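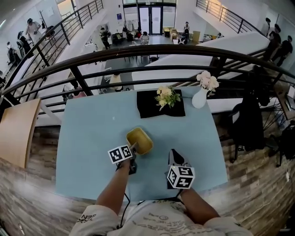
Light blue table up on the landing - yellow container, black cloth, flowers.

What to put on a small table on an open landing?
Posted 2025-03-14 in Decorating and Small Spaces

Hello all, I've been reading here for ages and finally have something to ask. We have an upstairs landing that looks over the lower floor, with a curved black metal railing, and I've put a light blue rectangular table right up against it. I love the color and I love sitting there, but I can't get the top of it to look right. At the moment I have a square black cloth toward the railing side with a little bunch of cream artificial flowers lying on it, and a small white vase with pale pink and cream roses to the right of that. Then there's a mustard-yellow container, which I bought in Altham because it made me happy and which now wanders all over the table looking for a home.

The floor is wood plank in grays and browns, the railings are all black, and there's a big white sloping wall under one of the staircases, so the table is really the only cheerful thing up there. Is the black cloth too heavy? Should I choose between the two lots of flowers? And does mustard go with light blue, or am I fooling myself? I do need to keep part of the table clear for paperwork and the odd craft project, so please don't suggest anything enormous.

Thank you in advance, and sorry for going on!
- Landing Lover, Corrigan

BlueDoorCottage
What a lovely spot to have a table! I'm a bit jealous, our landing in Solley is barely wide enough for a laundry hamper. First of all, mustard and light blue are fine together, so please stop worrying about that one. I had a blue kitchen with yellow canisters for years and only changed it when we moved.

I would keep the black cloth, as it picks up the railing behind it, but I'd stop using it as a bed for the flowers. Flowers lying flat tend to look as if they're waiting to be put away. Try tucking the cream bunch into the yellow container with the leaves spilling over the rim a little, and stand the container on the cloth. If the stems slide around, a ball of crumpled tissue paper in the bottom will hold them. Then leave the roses in their white vase over to one side, where they have a bit of room.

One more thing, and forgive me for sounding like my mother - with a drop to the floor below, I'd bring the vase in from the edge and put a dab of museum putty under it. Mine has held through three grandchildren and a very large cat. It peels off painted furniture well enough if you twist slowly, though do test a hidden corner first.

For the paperwork, a shallow tray is your friend. You can lift the whole mess off when company comes and put it back when they've gone home.

tinker_40
lose the cloth. too dark for that table imo. yellow thing is great, keep pens in it

Marigold & Moss
I'm somewhere between the two answers above. I like a dark cloth, but a plain square laid straight can look a little like a placemat somebody forgot. Turn it so a corner points at the chair and see if you like it any better (it costs nothing, and you can always turn it back). If you still don't, try a natural linen one. Cloltside had some nice ones last June, and I wish I'd bought more than the one!

I noticed a wooden chair with a tan seat edge at one side and a black chair with thin metal legs at the other. I rather like them unmatched, but a cushion in something close to your mustard on the black one would stop the yellow from looking so lonely. And a hook on the wall for jackets, if you have a free stretch, because chairs on landings do collect them. Ours had four on it this morning.

Do come back and tell us what you decided on. I'd love to know where the yellow container ends up.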